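Nullis arms, bench notes, Tuesday evening
Task box on the table, both arms over it 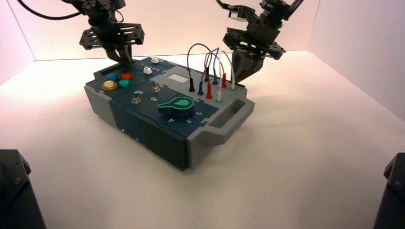

Left gripper at the back edge by the white knobs, right one over by the plugs.

Got the 1000 line config to load on both arms at last! The left one was fighting me until I found I had its wrist offset saved from the old bracket. Retyped it, homed twice, good both times.

Speed cap is at 200 for now. Tried 300 on the left and the fingers shook at the end of each move, so back down it goes. Want to see if the Starkeck firmware handles that better before I start blaming my brackets.

Order I want to try things in:
blue button, then red (big targets, very forgiving)
toggle near the front
green dial, one click only
plugs last

The dial is the one I'm really looking forward to. It has that pointed tip, so I think one finger pushing on the side of the point could do it with no wrist roll at all — would save a ton of fiddling. Plugs worry me more. The patch cables loop over each other back there and the right arm has to come in from above without snagging one.

Log from tonight is saved as run 1612 in the Dizon folder. If you use the table before me, please leave the box at that angle, the start poses are all taught to it.

To do: longer screws for the right bracket, ask at Nalilley about softer finger pads, tie back the left cable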